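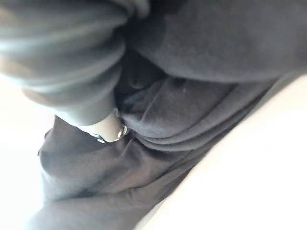 Fleece sleeve and a silver bracelet

Kids' Science > Is It True? > Static Electricity

Can a bracelet stop you from getting zapped?

By Ketsara Limsakul

You pull off a fleece and it crackles. You touch a doorknob and ZAP! Then you see an ad for the Paltano Calm Band, a bracelet that says it "drinks up static" while you wear it. Should you believe it?

Let's be fussy and check.

What is static, anyway?

Everything is made of tiny bits called atoms, and atoms have even tinier bits called electrons. When two things touch and come apart, some electrons can get left behind on the wrong side. One thing ends up with extra electrons and the other is missing some. Rubbing helps because more of the two surfaces get to touch.

Electrons would like to even things out again. If they can't flow away quietly, they may jump through the air all at once. You feel the jump as a shock. It can take 3,000 volts before your finger notices anything, which sounds scary, but only a very small amount of electricity moves and it's over in a blink.

Clothes and bedding do this too. Dry, synthetic cloth is usually the worst, and winter is the worst time, when heated indoor air is often very dry. In damp air, charge leaks away more easily.

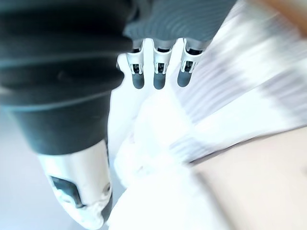 So what about the bracelet?

The Paltano ad says the metal soaks up your charge. Metal does let electrons move easily. That part is fine. But where are they supposed to go? The bracelet is on your wrist, and so you and the bracelet share the same charge. Nothing has left.

People who build computers do wear wrist straps that work. Look closely at one and you'll find a wire that connects it to the ground. Take away the wire and you have jewelry.

The ad also says 349 happy customers had fewer shocks. Did they count before they bought it? Did the weather change? Did anyone try a plain bracelet? The ad doesn't say, so I'm not impressed.

"But my uncle says it works"

My neighbor Fiachra Buckley wore his for a month and swore by it. I asked which month. August! The air where we live is sticky in August, and he hardly ever gets shocks then, bracelet or no bracelet. 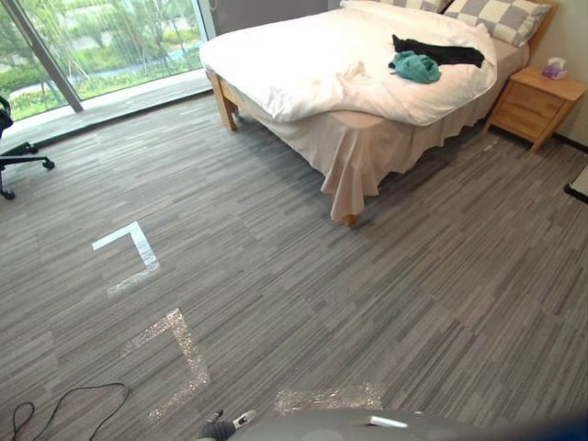
Static needs two things that touch and separate, so a bedroom is a good place to go looking for it. Shuffle across the carpet in socks and you may pick up a charge. Now think about a bed like this one, with its wooden frame. Dry wood carries charge poorly, so touching the headboard probably won't give you much of a zap. A metal door handle is a better bet. Try both 20 times on a dry day and write down what happens, including the times when nothing does.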